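2/12/22

Up before it was light. Made coffee, fed the cat, and read through the alto part of the second carol once more at the kitchen counter. I still come in early at the bottom of the third page. I have marked it in pencil twice now and I suppose I will mark it again.

Cold all day, with a little wind. Did the laundry and answered mail until lunch.

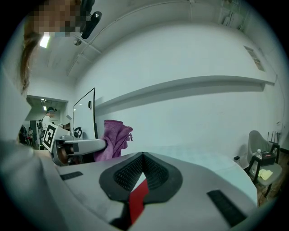
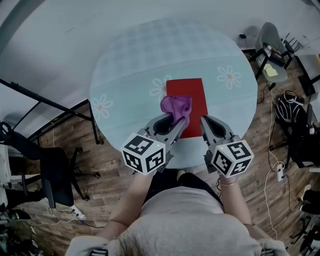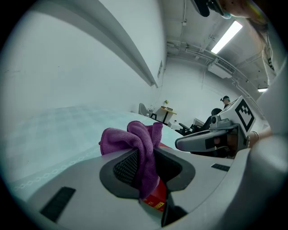

Went over to the hall at Akham after lunch to help set up for the winter concert. The doors open at 7 and the choir call is well before that, so the chairs had to be in before supper. The piano was still on the wrong side of the stage from the school assembly. Four of us moved it. One of the casters sticks, and it left a mark on the floor that was probably there last year too.

The hall holds 900 if they open the balcony. We are not opening the balcony. Éabha Geraghty wanted to, and she made a fair case for it, but the heat does not reach up there and the last time we had people in it they kept their coats on and the sopranos complained of the rustling. She gave in on the balcony and then asked for an extra row at the front, which she got. The front row is now very close to the cellos. I would not want to sit there.

Tickets have gone better than last year. The bookstore sold its whole block and asked for more, and Éabha took them another 100 yesterday. The ones sold at the Prunumell bakery have been slower. I went in to check and the poster was behind the bread rack, so I asked the girl if it could go in the window and she moved it while I stood there. Bought a rye loaf.

Rehearsal started late. The brass players came from Grurnlow and there was an accident on the bridge road, so we sang through the carols without them and then sang them all again when they got there. That meant a lot of singing for one afternoon and I could feel it by the end. The opening piece is in good shape. The men have finally learned to hold back on the long note and let it grow, and when the trumpets come in over the top it sounds like a real concert. I had my doubts about that piece in August when the music was handed out. It looked like a lot of repeated notes on the page. I was wrong about it.

The Hollmann is another matter. It is the long piece, the one just before intermission, and we have never once gone through it without stopping. The trouble is in the middle, where the key changes and the altos have nothing to listen to for four bars except the harp. The harpist plays it perfectly well but very softly, and from the third row of the risers I can't hear her at all. Tried it with her chair turned, and that helped some. Tried it with the side door shut, and that helped more. In the end the director told us to count and watch him, which is what he said the first time. We got through it on the last try, though the tenors were flat and everybody knew it. He put his stick down and said it would do.

There was a long talk about the sing-along after that. Last year the words were printed too small and the lights were down, so people sang the first verse of everything and hummed the rest. This year the words are on the back page of the program in bigger type, and the house lights will come up halfway. Then someone asked which verses we were doing, and it came out that the program has three verses for one carol and our music only has two. It is too late to print them over. We will sing the third from the program like everyone else, and the organ will just go around again.

I folded programs with the Dunmore Street people for an hour. My stack came out crooked at first and I had to do a few over. The cover is nice, dark green with the bell tower on it. They spelled the second oboe's name wrong. She was good about it and said it had been spelled worse.

Ate a sandwich in the car. Drove home by the river to look at the lights on the main street, since they had just been switched on. They have the same stars as always, strung across from the bank to the old hotel, and one was already out. The parade is the morning after our concert and they had the barriers stacked along the sidewalk in front of the post office. I will need to park behind the church or I won't get out.

My sister called when I got in. She is coming to the concert after all and bringing both boys, so I need two more seats near the aisle in case the younger one gets restless during the Hollmann. I would not blame him. I called Éabha about it and she said she would hold a pair by the left door. She also said the heater man is coming in the morning and wants someone there to let him in, and I said I would do it. I had planned to sleep late. I can take the music along and work on the bottom of that third page while he's at it.

Pressed the black dress. The hem is coming down on one side and I tacked it up with what thread I had, which is navy. It won't show from the third row. Could not find the good black shoes anywhere, and looked in the hall closet, under the bed, and in the trunk of the car. They may be at my sister's from the wedding -- I left her a message to look. If not, I'll wear the flat ones, which are better for standing anyway. We are on our feet for the whole first half and the risers are hard.

My throat is a little rough tonight. Had tea with honey and did not talk much. I remember that the year we did the long mass I lost my voice altogether two days ahead and had to mouth the words through the whole second half. I don't want to do that again. Scarf tomorrow, and no humming along with the radio.

Supper was soup and the rye loaf, toasted. It is good bread, a bit heavy on the caraway. I put the rest in the freezer.

I played the recording of the Hollmann while I washed up. On the recording the harp is as clear as a bell in those four bars, so of course the altos come in right where they should. I ran it back several times and sang it under my breath, and then turned the sound down until I could hardly hear it and tried it that way. Got it three times out of four. The one I missed was a whole step low, and I didn't notice until the violins came in.

Things to take in the morning: key to the hall, pencil, the folder, the box of safety pins for the ribbons on the risers, tape for the loose cord by the organ. Ask about the coat racks. Ask whether anyone has told the brass people where to park. Also the stand lights -- two of them need bulbs, and the hardware store opens early, so I can stop there on the way.

The cat is asleep on the dress. Moved her and brushed it off and hung it on the back of the door. Bed at ten.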